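Takeaway Cups and Lids: Gallery

Posted February 5, 2020 by Viorica Vidmar

We buy cups for the coffee counter at Alberg twice a year, and before each order Seidu Aryee and I put the candidates out and look at them properly. Catalog pictures are no help with this. They show every cup from the front, on a gray background, and you can't tell how the lid sits or where the sleeve ends. So we keep our own gallery, and people from the other two counters have asked to see it. This page covers the black cups only. The kraft and white ones went up in June and haven't changed.

The counter sells coffee from 8 in the morning, and most of it leaves the building. That means the lid matters more to us than the cup. Our old supplier, Wilar, changed the lid mold last year without telling anyone, and we went through a whole carton before we figured out why people were coming back with stained cuffs. We would like to avoid doing that again.

Black cup with the lid on and a long white stick through the top.

The stick question comes up every time. Regular customers ask for a straw or a stirrer with the lid on, and the short ones we stock drop down inside where you can't get at them. Seidu wants to carry the long kind. I think they tip the cup when it's nearly empty. We have not settled this, and the order sheet has a blank line where the sticks should be.
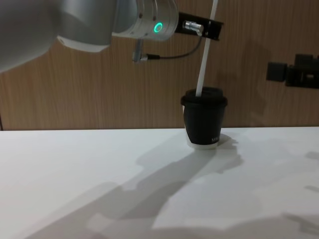 Black cup, black lid with a raised rim, long white stick in place.

A few notes on black cups in general, for anyone ordering their own.

Color. Matte black hides drips down the side, and it also hides the pencil marks we use for decaf. We switched to a white grease pencil. It costs more and gets lost more often, but you can read it from the far end of the counter.

Sleeves. If a sleeve stops short of the bottom, leave it where it is. New staff tend to push it down until it lines up with the base, and then it no longer covers the part where most people hold the cup.

Lids. Press all the way around with the flat of your hand, then check the side opposite the drinking hole. That is where ours usually lift. Dotik lids come in sleeves of 90 and should be kept in the plastic until needed. A lid that has been bent in the drawer won't seat, so throw it out.

Storage. Stack cups upside down, 18 to a stack at most. Taller stacks lean, and the bottom ones get hard to pull apart.

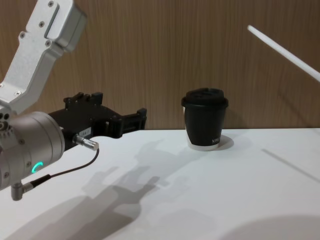
Printing is the other thing we argue over. A logo on the front looks good on the shelf, but once the cup is in someone's hand the logo is usually covered. Small lettering low on the side stays visible a little more of the time, and it costs less to print. Erdős quoted us for both versions, with a setup charge for each. I asked for one color, white on black, low down. Seidu would like it bigger. The sample is due later this month and we'll decide with the cup in front of us.

Prices so far: the plain black cup with its lid comes to 42 dollars a carton, delivered. The printed one will be more. Lids can be ordered separately, and you should do that, as we always run out of lids first.

If you run one of the other counters and want to try a few of these before ordering, they are on the bottom shelf in the back room, next to the napkins. Write down what you take on the sheet taped to the door. Please don't open the carton marked for the spring order.

Next update: soup cups and the wide lids.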